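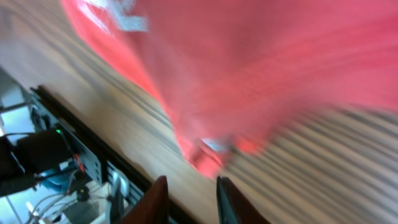

Folding tees on the table vs. on the bed
Laundry & Closets > Folding and storage
41 replies, 1,514 views

pralinepat
OK so I finally gave up on folding on the bed. My back was killing me and everything sank into the comforter and came out lopsided. I've moved the whole operation to the kitchen table, wood top, nothing fancy, and the difference is huge! Except for one thing. Anything slippery just slides around and bunches up at one end, and by the time I have the sleeves in, the bottom looks like a wrung-out dishrag. Pinky-red stuff with a print on it is my current enemy. What are you all doing about slick fabric?

cillumwood_dad
Towel. Lay a bath towel down first, fold on top of that. Done.

motherofsocks
I tried the towel thing and hated it, the towel moves too and then you're straightening two things. I grab the cloth at the gathered end, give it one good shake over the table and let it drop flat. Do it slow or it lands crooked.

pralinepat
I do shake! Maybe I shake too hard. Mine ends up hanging half on a diagonal every time.

V. D'Souza
Vasanthi here, I did fold-and-bag at the Wavura laundromat for years. Print side down, always. A rubbery print will stick to itself if you fold it inward while it's warm, and on the dresser pile it gets those little cracks. Print down on the wood, smooth from the neck to the hem with your forearm (not your fingertips), then sides, then up.

cillumwood_dad
Print down on a bare table though? I'd worry about crumbs and whatever the kids left. One smear of jelly and you're washing it again.

V. D'Souza
So wipe the table first :)

motherofsocks
Sorry Vasanthi but I'm with dad on this one. Print up for me. I want to see the design when I open the drawer, otherwise I'm digging through a stack of red and they all look the same.

pralinepat
Wait, you can do print down and still have it show. If you fold the bottom up and then flip the bundle, the print's on top. Just tried it with an old Farías shirt and it works great.

motherofsocks
Huh. Okay, I'll try that tonight.

hangerguy
Or hang them all and skip the whole thing.

cillumwood_dad
Some of us have one closet for four people, hangerguy.

pralinepat
Forearm trick is a keeper, by the way. Did the rest of the basket in one go and only had to redo the slippery one twice.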